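Zunow Film Society
Minutes of the September 2021 meeting

Present: Jucélia Camargo (chair), Nabila Halim, Abdelilah Metwally, Thoa Hứa, and me, Kacper Urbańczyk, typing as fast as I can.
Apologies: none, though Abdelilah missed the first item because of parking.

1. Last minutes
Approved with one correction from Nabila. I had her down as saying that the July double bill was "too long." What she said was that the intermission was too long and the films were fine. Sorry, Nabila! Fixed in the copy on the website.

2. How July went
Jucélia went through the July numbers. The heist double bill did well on the first night and poorly on the second, when it rained and the back doors stuck again. We took in more on coffee than on tickets the second night, and Thoa wants that written down so that we keep buying the good coffee. It's written down.

We got into a long side conversation about whether the second film (the train robbery one) deserved the walkouts. I say no. The first half hour is slow, I'll give you that, and the dubbing is terrible, but the last stretch on the viaduct is as good as anything we showed all year. Abdelilah, who had arrived by then, said the viaduct was the only part he was awake for. Thoa liked the whole thing and thinks we should have put it first.

3. Fall season
This took up most of the evening. The theme is still "Small Crews, Big Trouble," meaning adventure and crime pictures made cheaply with a handful of actors and somebody's boat. We have slots for 9 films and came in with a list of 15, so it was a bloodbath.

Definitely in: Stevia, the sugar plantation thriller that Nabila has been pushing since before I joined. She brought her disc and we watched the opening on Jucélia's laptop. I was ready to be bored and I wasn't! A man gets off a ferry, picks up the wrong suitcase, and you don't hear a word of dialogue until he opens it. The color is faded to pink in places and we should warn people about that in the program note. Nabila will write the note and has promised to keep it to one page.

Also in: Piątek, which I proposed, so I abstained from the vote (I did talk for a long time before abstaining). It's a kidnapping story set over one night in an apartment block, and the only print I know of with English subtitles belongs to a collector who has been friendly on the phone and hard to reach by email. If he doesn't come through we'll use the digital copy. Jucélia asked whether it has a happy ending. I declined to answer.

Out, after a fight: the desert one with the motorcycles. Abdelilah loves it. The rest of us think it has one great chase and then a lot of men squinting. He asked that his objection be noted, and it is hereby noted, including the phrase "you people have no patience."

The remaining titles were left for the next meeting. Everybody is to watch the three they haven't seen and come back with opinions. Links are in the shared folder. Please watch to the end this time.

4. Booking costs
We have 2,000 dollars set aside for rights and shipping. Stevia is cheap. Piątek could be nearly free or rather expensive depending on who holds the rights this year, and two different distributors have told me it's them. Jucélia doesn't want anything announced until we have it in writing from one of them. I grumbled but she's right, after what happened with the submarine picture.

Thoa asked about raising the ticket price by a dollar. Nabila was against it, Abdelilah was for it, and I changed my mind twice. We voted 3 to 2 to leave the price alone through the winter and put a donation jar by the coffee.

5. Projection and sound
The left speaker is still buzzing. Abdelilah swapped the cable and it buzzed with the new cable too, so it's the speaker or the amp. He'll bring his own amp to the next screening and try that before we spend any money. The lamp has plenty of hours left.

Thoa reported complaints from the back row about subtitles hidden behind heads. We can raise the screen a little if someone finds the long brackets, last seen in the closet under the stairs. I said I'd look. I have said this before, and Jucélia asked me to put a name next to it, so: Kacper will look.

6. Website and newsletter
Nabila has moved the newsletter over to Mitbridge and says it's much easier to use. A few people got the last issue twice. If you're one of them, unsubscribe from one and you should be fine. She'd like reviews from members, short ones, and spoilers clearly marked. Mine of Piątek is already too long and she has cut it in half – I've seen the cut version and it's better, which hurts.

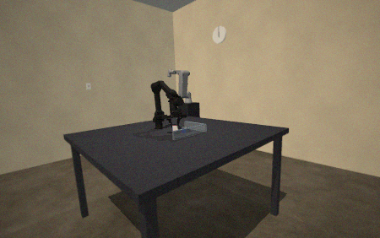 Computer-rendered room with table, robot arms and wall clock.

7. Any other business
Thoa wants to try a members' pick night in the winter, where people put titles in a hat and we show whatever comes out. Jucélia is worried about rights, I'm worried about people's taste, and Abdelilah was suddenly very cheerful about it (he has a motorcycle film in mind). Thoa will work out how we could draw early enough to book the thing properly and bring a plan next time.

Nabila is looking for someone to introduce Stevia on the night. Five minutes, no reading from the encyclopedia. She'll do it herself if she has to, but would like to sit down and watch for once.

To do before next time
Nabila: program note for Stevia, member reviews.
Kacper: pin down the rights for Piątek, call the collector again, find the brackets.
Abdelilah: amp.
Thoa: plan for the hat night, more coffee.
Jucélia: book the hall for the fall dates, ask about the back doors.

Meeting closed after Jucélia took her laptop back. Nabila and I stayed and argued about the ferry scene in the parking lot.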